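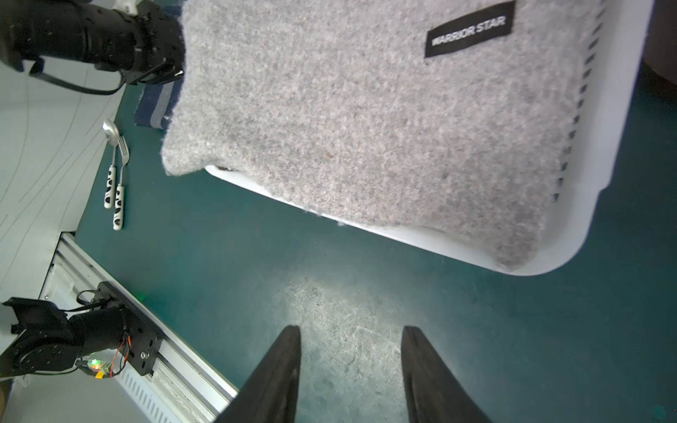
Una pancarta casera para una marcha se prepara en dos tardes si la tela es la adecuada. La mejor es una sábana vieja de algodón, lisa y de color claro, lavada sin suavizante para que agarre la pintura. Las telas con pelo, como la gris jaspeada de la cesta blanca, no sirven para rotular: el pincel arrastra las fibras y el borde de las letras queda borroso. Se pueden aprovechar para acolchar los palos por donde se agarran. Si llevan etiqueta, como la negra de WARRIOR STAR, conviene dejarla hacia fuera para que no roce la mano.

Medidas. Para que se lea desde la otra acera, las letras deben tener 42 cm de alto. Con una tela de 255 cm de largo caben siete letras por línea, contando los espacios, así que el lema tiene que ser corto. Marque primero las líneas con jaboncillo de sastre y un cordel tensado entre dos sillas. Después escriba el texto completo a lápiz, empezando por la letra central y avanzando hacia los lados.

Pintura. La acrílica mate de pared va bien y sale más barata que la de tela. Ponga cartón debajo, nunca periódico, que se pega. Dos capas finas cubren más que una gruesa y la tela no se cuartea al doblarla. Entre capa y capa hay que esperar unas cuatro horas.

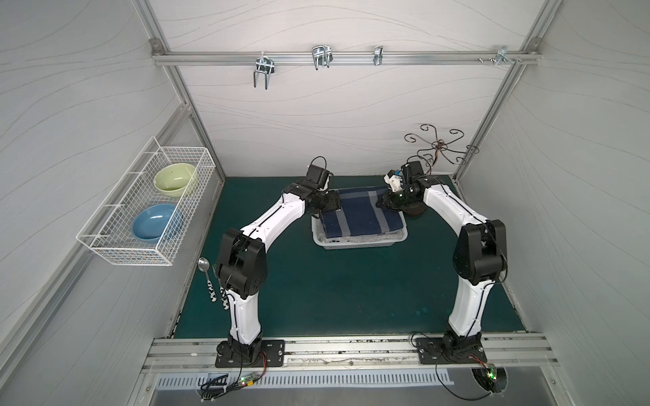
El dobladillo se cose antes de pintar. Deje en cada extremo un túnel por el que pase el palo con holgura y cierre la parte de arriba con doble costura. En calles con viento, como el paseo del puerto de Grevville, haga unos cortes en forma de media luna entre las palabras. El aire pasa por ellos y los que van delante se cansan menos. Compruebe también las normas del recorrido: en Anby no se admiten palos metálicos y en la marcha de octubre retiraron varios en la salida.

Manchas. La acrílica fresca se quita con agua fría y jabón de fregar. Si ya está seca, frote con alcohol y un paño que no destiña, siempre desde fuera de la mancha hacia el centro.

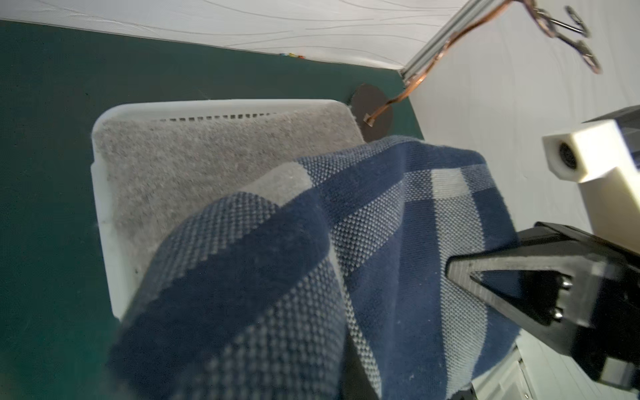
Paño de cuadros azules y blancos en una bandeja de plástico blanco.

Para guardar la pancarta, enróllela con la pintura hacia fuera sobre un tubo de cartón y átela con cinta de algodón. Doblada se marca y las letras acaban saltando por los pliegues. Anote el lema en el extremo del tubo si tiene varias.

Los carteles de mano se guardan de pie, con las grapas tapadas con cinta aislante.

Página revisada el 17 de julio.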